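Target price cut but I'm still up – sell, hold or ignore the broker?

Posted by kelpie_and_co in Shares and Investing

Hi all, long time reader, first question, so go easy on me.

I've held a parcel of Plillau shares for a bit over four years now. I bought 860 of them in two lots, didn't think much about it, and turned on the dividend reinvestment plan because the form was already half filled in. In August two brokers cut their target prices after the results came out, and one of them moved from "buy" to "hold". The share price dropped the morning the notes came out and has sort of dribbled sideways ever since. I'm still ahead on paper.

My problem is that I don't know how much notice to take. The company put its dividend up! The broker note I could get through my platform (I'm with Trotero, which only shows you the summary page) talks about margins in the second half and a "softer outlook for discretionary spending", and then the target is chopped by a fair bit. My brother-in-law reckons a downgrade is the signal to get out before everybody else does. My mum's view is that you never sell anything that pays you.

I work from home these days and I've got far too into the habit of checking prices at lunch, so that's probably not helping.

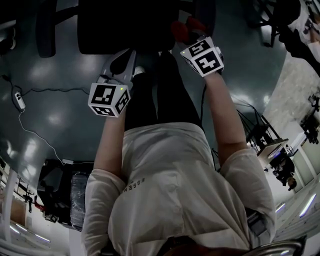
Me in the ESSEN shirt, sleeves everywhere as usual.

Other things that might matter: it's about a fifth of what I've got in shares, the rest is in a broad index ETF. I don't need the money before I reduce my hours, which is a good eight years off. If I sold I'd be up for some capital gains tax, though I've held most of it longer than 12 months. I haven't the foggiest how the reinvested bits are treated. So, do you act on a downgrade or let it go through to the keeper?

wattlebird73
Marked helpful by 145 people

I used to get worked up about these as well, so here's how I read them now, for what it's worth (I'm not an adviser, just someone who's been at it a while and has made most of the mistakes).

A target price is one analyst's guess at where the shares will be in 12 months. It comes out of a spreadsheet, and if they nudge next year's earnings down a touch, or change the discount rate, the target moves a lot more than you'd expect. After reporting season they all redo their models in the same fortnight, so you get a great pile of cuts and upgrades landing at once. By the time the summary turns up on your platform the big clients have had it for hours and the price has already moved. Selling on it a week later means selling after the drop.

What I'd do is skip the target and look at the earnings forecasts underneath. Are they lower for this year only, or for the next three? One soft half is a very different thing from a business that's slowly losing customers. Then pull up the company's own results presentation from the exchange announcements, which is free, and find what management said about the second half. If the broker's worry about margins is in there in plain English, take it seriously. I'd check the payout ratio while you're in there too. A higher dividend paid out of lower earnings isn't the good sign it looks like.

The part of your post that jumped out at me was the one-fifth. That's a lot in a single company, with or without a downgrade. I had nearly that much in Moschos once and watched it halve – I hung on because I'd already decided I was a long-term holder and felt silly changing my mind. These days I've got a limit of a tenth for any one share and I trim back to it once a year, usually in June when I'm doing the tax stuff anyway.
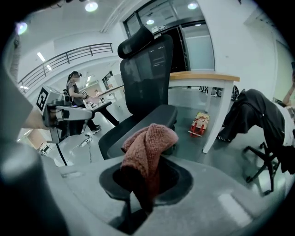
You could go halfway as well. Sell enough to get down to a size that doesn't have you looking at lunchtime, put that into the ETF, and leave the rest alone until the February results. Brokerage on two smaller trades is a bit more than on one, but it's hardly going to ruin you.

On tax, every reinvested dividend is its own little parcel with its own cost and its own purchase date. The ones from the last 12 months won't get the discount. You can generally choose which parcels you're selling as long as your records are clear, so dig out all the DRP statements first. The share registry will have them if you've lost yours. And you've been paying tax on those dividends each year even though you never saw the cash, so make sure they're in your cost base or you'll cop it twice.

budgiesmuggler741

Sell. Brokers hardly ever say sell outright, so "hold" is them saying it politely. I got out of Plorklow on a downgrade and it kept falling for months. Didn't read the note.

kelpie_and_co

Thanks both! Wattlebird, I had no idea about the separate parcels, I've found seven statements and there must be another one somewhere. Went through the presentation last night as well and the margin stuff is on page nine, they blame freight and wages. Leaning towards selling a third or so and turning the DRP off. Does anyone know if I have to do that through the registry or can I do it in Trotero?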